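Subject: Re: [Zondatholm-hall] Clothes swap and storage before July

Date: June 30, 2021

On the question of where the leftovers go:

> Last time we ended up with nearly 300 items nobody took home, and they sat in bags
> in the side room until the damp got to them. Can we agree before the next swap
> what happens to what is left? Also, do we need to buy more rails? Pekis had
> them on offer but I don't know for how long.

I would rather not buy rails yet. We have 1,625 left in the hall account and the insurance comes out of that in July. Two rails would be useful, but we can borrow a pair from the school again if we ask early enough. They want them back by the following morning.

For the leftovers I suggest we sort on the night. Coats and anything in good order can be kept for the autumn swap. Worn things go to the textile bank behind the Prirkus car park, which takes bags up to the size of a normal bin liner. Shoes have to be tied in pairs or they won't accept them. Bedding is harder. The textile bank takes sheets but not duvets or pillows, so please don't bring those unless you are ready to take them home again.

Whatever we keep should be hung up, as folded coats come out badly creased. That means hangers, and wooden ones if you can spare them. The thin wire ones bend under a winter coat.
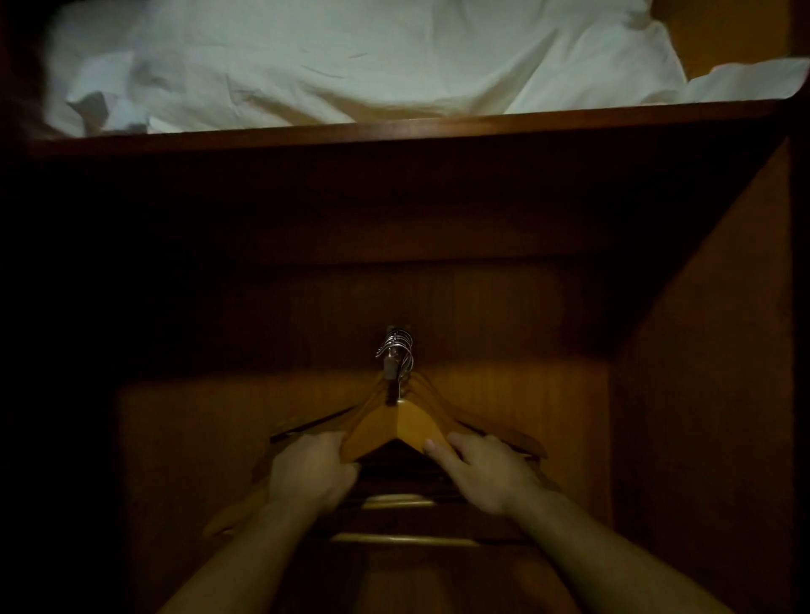 Wooden hangers in the wardrobe, white fabric on the shelf above.

On tickets, I'd keep it the same as before: one ticket for each item brought in, children's clothes two for one. A few people asked for a limit on how much each person can bring. I don't mind either way, but if we set one it needs to go on the poster, and the poster goes to the printer this week.

The Yazdani bakery will do the cakes again. They need to know about nuts and eggs, so reply to me off list if that affects you.

Still to settle:
- who collects the rails
- opening time (I think 2 is too late for people with small children)
- whether we take curtains

I can do the door for the first hour but not after that.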